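The Green Kitchen and Its Black Bin

My aunt used to say that you could judge a kitchen by its dishcloths, but I have come around to judging one by its trash, and I mean that kindly. I have spent a good part of October in other people's kitchens, asking them to let me sit by the table while the leftovers of the week get sorted, and the one I keep going back to in my mind is the mint-green one that Rodica Ursu keeps in Skellden, with the big gray floor tiles and the blue tablecloth.

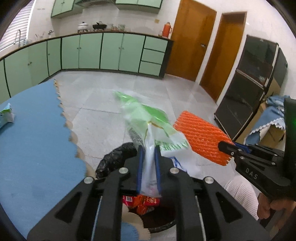 Page last changed: October, 11:42 a.m.

Rodica has lived with those cabinets for 14 years and she will not hear a word against the color. The black trim was her brother-in-law's idea (Lucian Furtună, a man of firm opinions and a steady brush), and it does pull the long row together. But I had come for the sorting, so we left the cabinets alone and got down to the bin, a plain round one with a black bag inside.

I had never given much thought to the foam sleeves that come around fruit, those ridged orange ones that spring back when you squeeze them. Rodica has. She saves the good ones for packing her Christmas glass, and the torn ones go in the trash with the snack wrappers. Thin plastic bags are another matter! She keeps a few for wet umbrellas and muddy shoes, and I have since started doing the same, though my own drawer is getting hard to close.
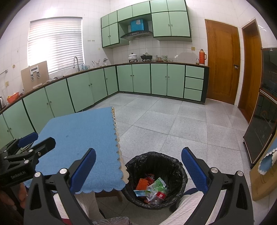
The lined bin beside the table, with mesh, wrappers and a red-labeled bottle inside.

What I liked best was how unhurried it all was. Her neighbor Cornel Ardeleanu swears by a three-part sorter he ordered from Plirkard, with lids and a pedal, and he may well be happy with it, but Rodica's way is to put everything in one place first and go through it at the table with the radio on. She began in 2000, when she moved in, stopped for a while, and took it up again when the cabinets were painted.

Bottles get their caps screwed back on once they are rinsed, drink cartons are flattened, and the egg trays are stacked up until there are enough to be worth carrying over to Gavrilă, the little grocery on the corner, where they are glad to have them back.

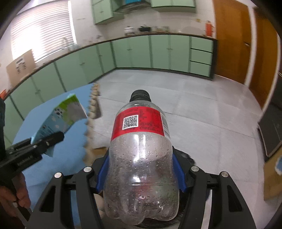 I asked whether she ever got tired of it, and she laughed and said she got far more tired of looking for the scissors. Then she told me a long story about Ionuț Bogdan and a sack of walnuts, which I promised to leave out, and sent me home with plum jam and two of the better fruit sleeves wrapped around the jar.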